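Mar 14, 2026
Ladener cell, grocery packing

Moved the grasp planner over to the new perception node this morning. The wrist view now feeds the segmenter directly and the overhead crop is only used for the first approach. Biggest problem is still the tote: the yellow pads on the rim are easy to find, but the pink bag gets merged into the opening mask. 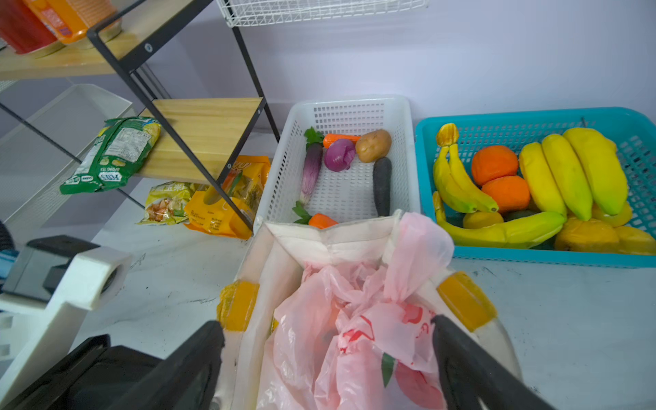 Noemi Benedetti thinks the mask is fine and the depth is to blame, with thin plastic giving holes that the filter fills at counter height. She would drop the fill step before retraining anything.

Tried it in replay. 40 logged approaches, 7 bad rim poses, all with the fill on. 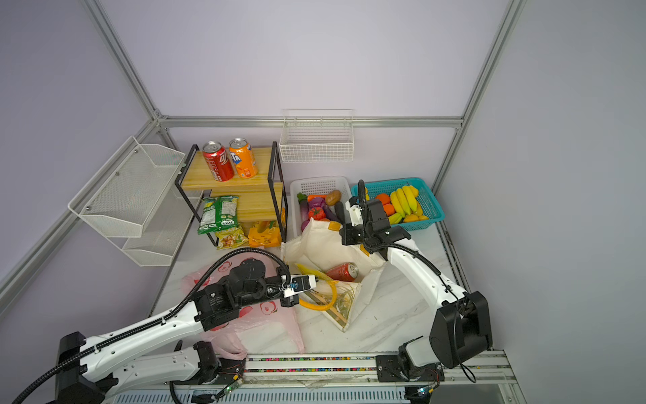

Next is the arm-to-arm clearance check over the tote. Planner timeout is 3 s and the left arm hits it more than the right. Raised the padding on the wrist links, config is in the Brurer branch. Don't merge yet.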